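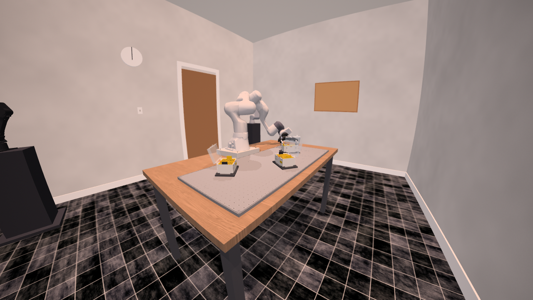
About us

Marneo is a small water testing laboratory in the town of Skirkiseck. We test drinking water from private wells, from farms and from small village networks. We opened in two rooms behind the old dairy, and today we have 9 employees and a proper building on Prendergast Road, with parking in front.

Most of our customers are families who have their own well. They want to know if the water is good for a baby, or why the kettle becomes brown inside. We try to answer such questions in normal language. Every report has one page with the numbers and one page where we explain what the numbers mean for your house.

What we test

The basic package includes bacteria, nitrate, iron and hardness. For older houses we recommend to add lead and copper. If you live near the fields on the Dillby side of the river, please ask us also for the pesticide test, which takes longer. 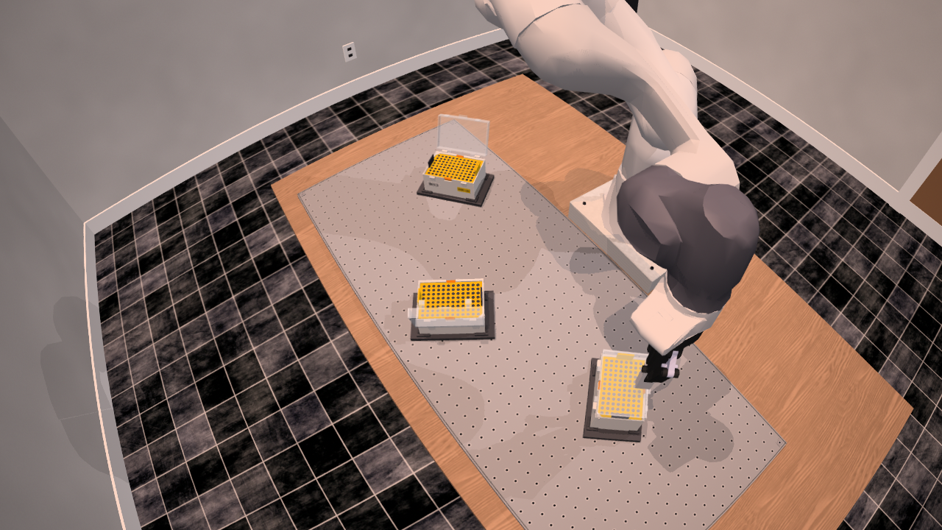 Results of the basic package are ready in 4 working days after the bottle arrives to us. In July and August it can be one day more, as many people open their summer houses and all of them remember the well in the same week. If we find bacteria in your water, we call you by phone the same day and do not wait for the written report.

Last year we also made a free test for 168 wells in the villages after the spring flood. The results were given to each owner privately, and we still receive questions from them, which makes us glad.

How we work

We do not sell filters or pumps, and we do not take money from companies who sell them. When your water needs treatment, we tell you which type of treatment is suitable, and you are free to choose the seller. 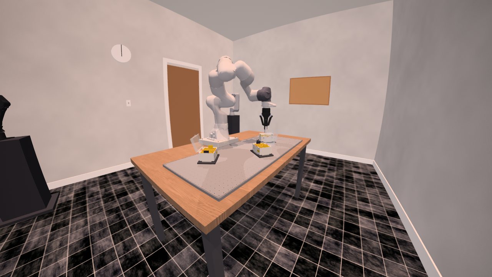

Visit us

The reception is open from 8 in the morning until 3 in the afternoon. Bottles for sampling are free and you can take them at the desk. Please bring the full bottle back before noon and keep it cool on the way. Parking is at the front, the entrance is on the left side of the building.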